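Collecting demonstrations for the bathroom tidy-up task
Project report, second half

By Tuesday I'd got the simulator running properly and could stop pestering Žydrūnas Grīnberga for help with the install (thank you, Žydrūnas, and sorry about all the messages). So this half is mostly me steering a pretend arm round a pretend bathroom, over and over!

The target was 200 good runs. Each run starts with objects dropped on or near the toilet tank, and the policy has to learn to pick one up and move it. I drove the arm from the keyboard to begin with, which was miserable, then borrowed a 3D mouse from Mārtiņš Lill and went a lot faster. Everything gets saved through Zonodel, our little logging script: joint positions, gripper state and both camera views.

My first 100 runs were nearly all the same. I'd fallen into the habit of coming in from one side at one height, and the network I trained on them (we called it Bite) copied me perfectly and fell to bits whenever an object was turned the other way. For the next 100 I made myself vary it. I started the arm in odd places, tried approaches from higher up, and kept a few runs where I missed and had another go. Mārtiņš thought the misses would confuse it, I thought they'd help, and we still don't agree.

Two things slowed me down. I capped every run at 500 steps, and slow careful grasps kept hitting the limit just before the lift, so those had to be binned. Depth was the other one. From the wide camera I can't judge how far the fingers are from the tank, and from the gripper camera so much of the view is plain white that I lose track of where I am (the network probably does too). 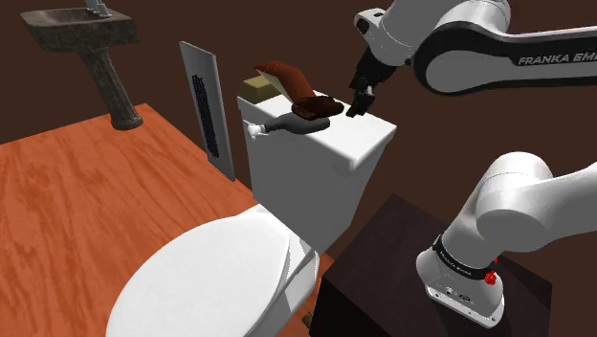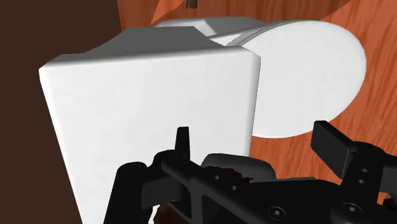

The wide view with the fingertips over the tank (first) and the gripper camera with the fingers open (second).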